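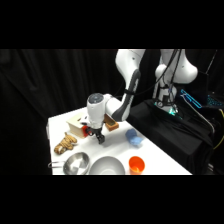
Can a Robot Arm Do the Chores Yet? Notes for the Home Shop

Skuser Workshop Tips, March

Readers who own a bench arm, or are pricing one, keep asking which household jobs are worth handing over. The short answer is still a narrow list. The tips below apply to a six-joint arm with a plain two-finger gripper working at table height.

1. Start with rigid objects.
Cups, bowls and small blocks hold their shape when gripped. A plastic cup can be taken by the rim or across the body. A wide mixing bowl is best taken by the rim, one finger inside and one out. Check the opening width of the gripper before buying anything to hold.

2. Leave cloth for last.
A crumpled cloth has no fixed shape and no obvious edge. Picking it up is easy: pinch anywhere and lift. Folding it is a separate job and usually wants two arms. On the Fahy bench arm, 12 tries at folding a dish towel gave one result fit for a drawer. Moving the same towel to a hamper worked every time.

3. Keep the work area plain.
Use a matte white top and a dark, nonreflective background. Polished steel gives depth cameras trouble, so expect bad readings inside a shiny pot. Allow for handles that reach past the table edge, and add them to the keep-out zone.
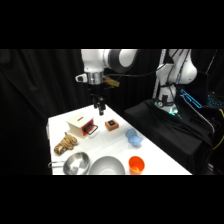

Table layout with pot, bowl and cup along the front edge, and box, block, rope and cloth behind them.

4. Treat drawers and small doors as a skill of their own.
Opening a drawer means approach, grip, pull in a straight line, release. Most failures come at the pull. If the path drifts off the drawer's axis, the drawer binds and the fingers slip. Set a force limit first, then tune the path. A loop handle is more forgiving than a flat knob. Clamp light boxes to the table or put a rubber mat underneath.
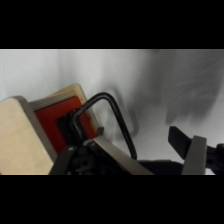
Wrist camera view: gripper fingers near the red panel and its curved black fitting.

5. Use a wrist camera for the last inch.
A fixed camera loses sight of the handle once the gripper comes down over it. The wrist view keeps it, at the price of soft focus up close and a fair amount of the picture taken up by the fingers. Run both. Recalibrate after any knock to the mount.

6. Budget for slow work.
Our Kovley test routine, which opens one drawer and puts one block away, takes 567 seconds with checks turned on. A person does it in under 15. 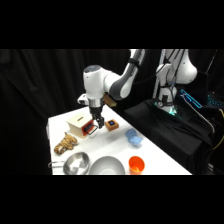 Speed can be raised later, one motion at a time. Raise the free-air moves first and leave the contact moves alone until the routine has run a full afternoon without a stop.

7. Replace finger pads on a schedule.
Woltance rubber pads go in the bin at 3000 grips here. Worn pads show up first as dropped cups.

Verdict for now: clearing rigid items, yes. Drawers, yes with supervision. Laundry, rope and anything knotted, no.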